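Storing knitting wool in a rented room: closed bags or open shelf?

Posted by Tincuța Lazăr
March 22, 2019

Hello all. I knit for a small shop and I must keep my wool in a rented room from now until July. The room has one window and the wall on that side feels cold. I have 39 skeins, mostly Srivastava, the rest from Berach.

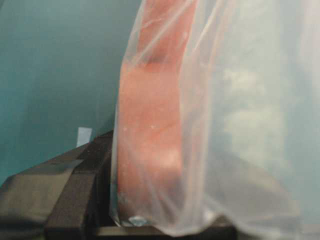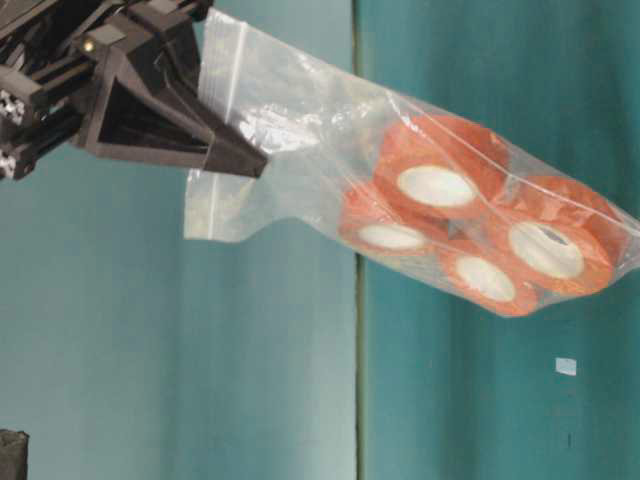
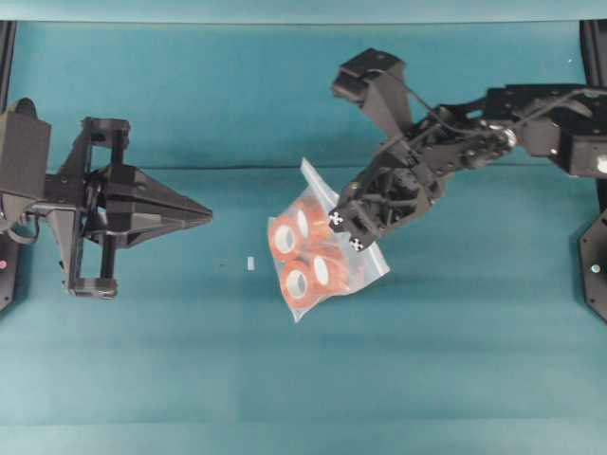

My problem is moths and also damp. Two years ago I lost a whole blanket to moths, so now I am afraid to leave anything open. My sister says wool must breathe and that I will ruin it in plastic. I can get many thin bags like the milky one in the first photo, where you still see the pink through the plastic, and this is handy for me because I sort by color. But is such a bag enough against moths? And should I wind the skeins in balls before, or leave them?

Poonam Sisodia
Leave them as skeins. Wool that stays in tight balls for months gets stretched, and then your gauge is wrong and you blame the needles.

For the bags, thin plastic is fine for a few months if the wool is fully dry when it goes in. I would wait two days after washing, more if your room is cold. Moth larvae can chew through very thin film, so I put the bags in a box with a good lid. Mine are from Stistex and the lids still close well. Keep the box away from the cold wall, and open everything once a month to look. If you find small holes or something like sand, put that skein in the freezer in a sealed bag for a week, let it warm up before you open it, then repeat.

Beat Leitner
cedar balls. done

Hüsnü Çınar
I must disagree a little with Beat. Cedar smells nice, but the smell becomes weak and then it does very little. I had 18 pieces in one drawer and the moths came anyway. Your sister is right for long storage, I use old cotton pillowcases, washed and tied with string. Write the color on a paper label, because with cotton you can't see inside.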